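Quick ones for the bathroom shelf, before I forget

Dry skin in February? Shower cooler and shorter. Pat, don't rub. Moisturiser on while you're still damp, 2 minutes tops.

Oat soak: blitz plain oats in the blender till they go to powder, tip under the running tap. Rinse the tub after, it gets slippery.

Makeup brushes. Luke warm water, drop of baby shampoo, bristles down. Lay flat overnight, never upright in the cup or teh glue goes.

Cloudy mirror - vinegar and water, old T-shirt. Skip the paper towel.

Sugar scrub from Jaxon Tremblay: brown sugar, olive oil, bit of lemon. Hands and feet only, too rough for your face. Keeps a week in a jar.
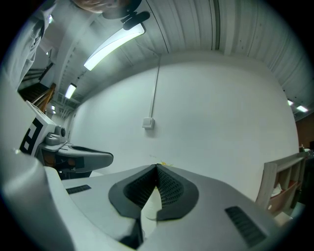
Ridged black panels, up close.

Mascara gone clumpy? Bin it. Same with sunscreen past it's date.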